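Chapter 2
The Small Room: Desk, Refrigerator and Drinks

Most textbooks on housekeeping and facilities work begin with the kitchen. This one begins with a smaller job, a room that holds a desk and a refrigerator and not much more. Rooms like this are found in offices, clinics, dormitories and workshops. They are cleaned quickly, if at all, and they are a good place to learn habits that carry over to larger rooms.

In this chapter you will learn to:
check a plain work surface for marks
leave the right space beside a refrigerator
store and set out bottled drinks
keep the floor around a desk usable

The terms surface line, side gap and standing stock are used throughout. They are defined where they first come up.

2.1 The surface and the gap

The surface line is the height of the main tabletop in the room. Everything a person uses while seated or standing at the desk should be at or near this line. A white top is common because it is cheap and bright, but it shows every smudge. Stand at the end of the desk and look along it toward the light. Marks that cannot be seen from directly above often show up at a low angle. Wipe with a damp cloth first. Use a cleaner only on what is left, and test it near the back edge before you go on.
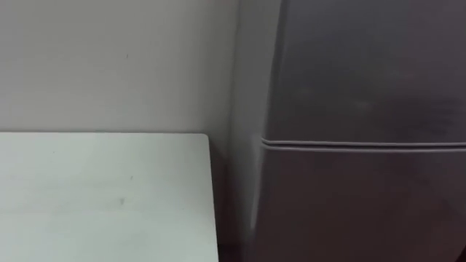 The side gap is the space between the desk and the refrigerator. Many refrigerators give off heat through their sides, and they need air there. Follow the maker's instructions for the width. When no instructions can be found, ask the building office before you move anything. Pushing the desk tight against the appliance also makes the gap impossible to clean, and crumbs and paper clips will collect in it. Pull the desk out twice a year. Vacuum first and mop second.

Walls next to a refrigerator should be checked on the same day. Small spots in matte paint should be dabbed, as rubbing leaves a shiny patch.

2.2 Bottled drinks

Standing stock means drinks kept at room temperature until there is space for them in the refrigerator. In the Rinmont building, which we use as a case in this chapter, Kai-wen Hung kept a record of standing stock for the month of July. He found that 33 bottles had been left out on desks, most of them opened and only partly finished. Screw caps had been put back on nearly all of them, so people took them for new.

The rule adopted at Rinmont was simple. A sealed bottle may stand on the desk. An opened bottle goes in the refrigerator door with a name on it, or it is emptied and recycled before the room is locked. 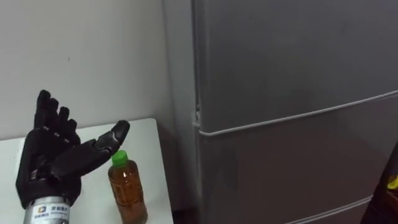

2.3 The floor around the desk

Desks with metal legs are easier to clean under than desks with panels, but the feet of the legs trap dust. Lift one end slightly and wipe beneath each foot. Look for rust rings if the floor is mopped often.

Keep the space in front of the refrigerator clear enough for the door to open fully. Pascal Caron, who supervised the rooms at Rinmont, measured this by opening each door and marking the floor with tape at its widest point.

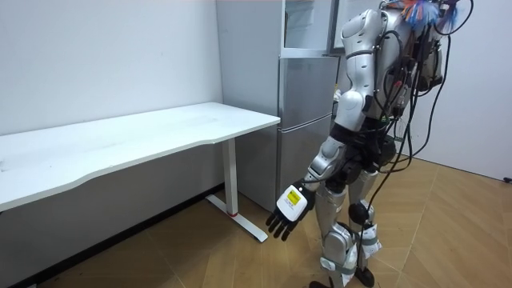 The taped area was then treated as part of the appliance. Bags, chairs and boxes were not to be left inside it overnight. Cords that had to cross the floor were run along the wall where possible and lifted, not dragged, during mopping. Caron's full checklist is printed at the end of the chapter, and you will need a copy of it for the practice work in Section 2.4.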